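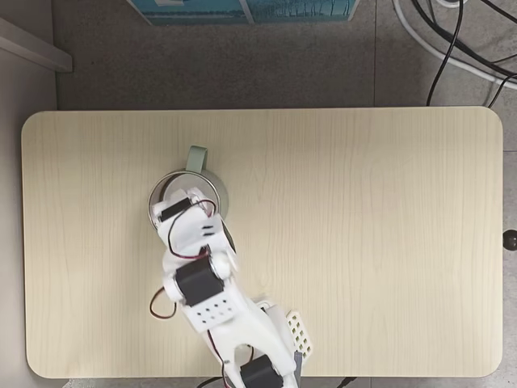
Brornora Shared Kitchen and Meeting Room: Inspection Checklist, June round

Tables come first on this checklist because tables are where people put hot things, heavy things and their elbows. The Kurna tables we bought for the meeting room have rounded corners, and I award them a point for that every time, having met the square corners of the old ones with my hip. A metal mug with a green handle, like the one on the light wooden top, is fine on a bare surface at drinking temperature and less fine straight off the boil. Please use the mats. We own mats. They live in the second drawer.

Filled in by Craig Pringle. Second pair of eyes: Melaniia Pasichnyk. Results are Pass, Fix or Fail. Comments are mine unless initialed MP.

1. TABLES

1.1 Tabletop level, no rocking
Pass. Table 2 used to rock. The folded bus timetable has been retired and the foot screwed down properly.

1.2 Surface free of splinters, burns and lifted edges
Fix. One pale ring near the window end of table 3, mug-sized. I am not asking who.
MP: I am asking who.

1.3 Leg bolts hand-tight
Pass on tables 1 to 3. On table 4 one bolt turned freely, which was exciting. Tightened on the spot, check again next round.

2. FLOOR

2.1 No trip hazards in walkways
Fix. Flat boxes do not belong on the floor, however nice the printing. Gray speckled flooring hides a great deal, including crumbs, screws and one of my contact lenses, but it won't hide you going over a box with a full tray.

2.2 Spills wiped, wet floor sign available
Pass for the sign. It was behind the door, where it warned the back of the door.

2.3 Entrance mat lies flat
Fail. It has curled at both ends and is working on a third. Replacement priced at $359, which Kenneth Geddes calls robbery. Kenneth was not the one who landed on his knees.

3. MUGS, KETTLES AND HOT DRINKS

3.1 Metal mugs: handles firm, rims smooth
Fix. 7 mugs put aside with loose handles. The handle goes warm before the coffee does any good, so test it before you lift.

3.2 No metal mugs in the microwave
Pass, in that I found none there. The notice has been put back up at eye level. Ottilie Camenzind's eye level, so look down a bit.

3.3 Kettle base dry, cord clear of the sink
Pass. Cord shortened with a clip.

3.4 Descaled since last inspection
Fix. What I poured out had a texture.

4. ELECTRICAL

4.1 No cords hanging where a sleeve or chair can catch them
Fix. Two extension leads by the whiteboard rerouted along the wall.

4.2 Power strips not plugged into other power strips
Fail. Three deep. I took it apart and the projector has forgiven me.

4.3 Test labels in date
Pass, except the Akesau toaster, whose label has been toasted. Out of use until retested.

5. EXITS AND FIRST AID

5.1 Both exits clear and unlocked during opening hours
Pass.

5.2 Fire blanket in its holder
Pass. MP: It was holding the cupboard shut. Moved back.

5.3 First aid box complete
Fix. Plenty of eye wash, no bandages. Catriona Kerr is ordering from Moncrieff, item 754 in their catalog.

STILL OPEN
Mat (2.3), mugs (3.1), kettle (3.4), toaster (4.3), bandages (5.3). Leave notes on the clipboard by the sink. The pen is on a string now.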